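egg day. prepping for the Graltthorpe market, thread bc I have 2 free minutes

hens finally picked up again in March. 269 for the week!! last batch was mostly pullet eggs, tiny, sold them cheap to the bakery on Prandside

cartons: switched to the blue pulp ones. cost more than the gray but people at the stall grab them first. no idea why. bought 40, should of bought more
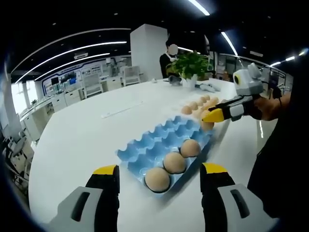
three in the carton, the rest still out on the table. all brown this time

someone asked how I pack. pointy end down, always. biggest ones get their own carton if I have enough, otherwise mixed. anything with a hairline crack goes home w me for omelets

also pls bring back your empties if theyre clean. no egg goo. I'll knock 30 cents off the next one

Cavitham folks, I can do dropoff before 9am, reply here w how many cartons

ok back to it, still have all the labels to do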